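Minutes, partners and families group, Kiltholm
January meeting, started 7:10 p.m.

Chair: Chutima Kolmrat was down to chair and did. Notes by Ataberk Polat. 14 present, 5 sent apologies.

1. Last minutes
Agreed, with one fix. The notes said everyone found the "weekly call rule" helpful. Two people said at the time that they did not, and they would like that written down.

2. Longer trips away
Nalside has told the crews that the next rotation goes from 14 days to 24. The letter calls this "a small change for households." The room did not think much of that. Chutima asked who had been asked before it was decided. No hands went up.
Ataberk said his wife got the letter the same day he did, and she works there.
It was agreed to write back and ask what the extra days are for. Several members doubt we will get a straight reply – the last one took until fall and answered a different question.

3. The Plekia app
Plekia has offered the group free use of its couples app, which sends each person a daily question to answer. Three members tried it over the holidays. One liked it. One said her husband answered "fine" nine days in a row, which he can do by text for nothing. The third could not log in.
Chutima wanted to know what "free" means after the first 100 days. The leaflet does not say. No decision until it does.
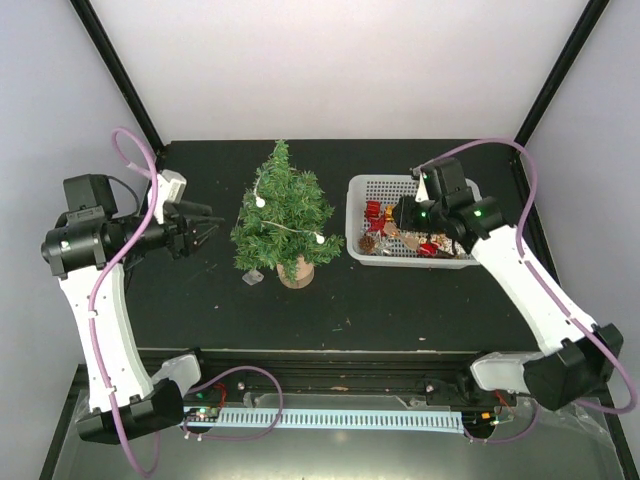

There was also a question about who reads the answers. Ataberk to ask, in writing.

4. Evenings at home
A long talk, not all of it noted. Most agreed the first two nights are the worst and that advice to "keep busy" mostly comes from people whose partners are home. A shared supper at Partanen was suggested for the first night of the next rotation. Some felt this would turn into another meeting. It will be tried once, with no agenda and no sign-in sheet.

5. Any other business
The key to the side door is still missing.

Closed 8:50 p.m. Next meeting after the crews leave, time to be confirmed.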